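3.2 Workcell and bin model

All of the work reported in this section was done on the bin-picking cell at Skesitz, and we would like to spend a little time on the layout, as so much of the software leans on it. The crates stand in neighboring pairs behind a steel front rail, with a divider running back between them. The planner, which we call Gretex, treats every crate as a box with an open top and thick walls, and it treats the divider as a solid wall of its own. We were tempted at first to leave the divider out of the collision model. Putting it in cost us 6 ms per query and made the paths near the gap a good deal calmer, so in it stayed.

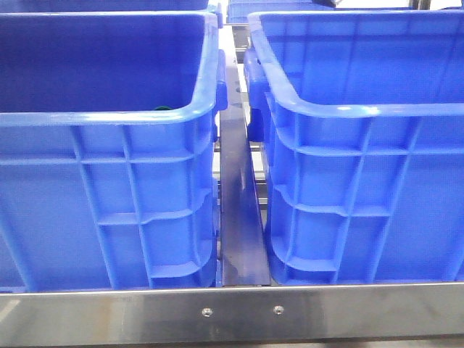
Figure 4. Two neighboring crates, the front rail and the divider, as seen by the fixed camera.

3.3 Choosing a grasp among mixed parts

The parts are industrial push buttons with colored caps, many of them joined to clear contact blocks, and they are awkward company for a depth sensor. The black housings return few points and the clear blocks return fewer, while the colored rings come through well. We therefore let the ring carry most of the weight. Flusivham, our perception module, fits a circle to each ring it finds, guesses the axis of the housing from it, and passes up to 18 grasp candidates to Gretex, ordered by how much free space the fingers would have on either side.

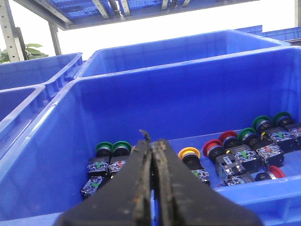
Figure 5. Wrist view of the push buttons on the bin floor, with the fingertips nearly closed.

Parts that lie close together are the harder case, and we were slow to admit how much harder. When two rings sit side by side, the best-looking grasp on one often sends a finger straight into the other. We added a simple penalty - borrowed in spirit from the Karunaratne score described in Section 2 - that grows as a finger comes nearer to a neighboring ring. The weights were tuned on 3000 simulated bins, and we kept them fixed for everything that follows.

If no candidate clears the penalty, the arm backs off and the wrist camera looks again from a new angle, tilted by 28 degrees. Blocks without a button attached are left for last, and their handling is taken up in Section 3.4.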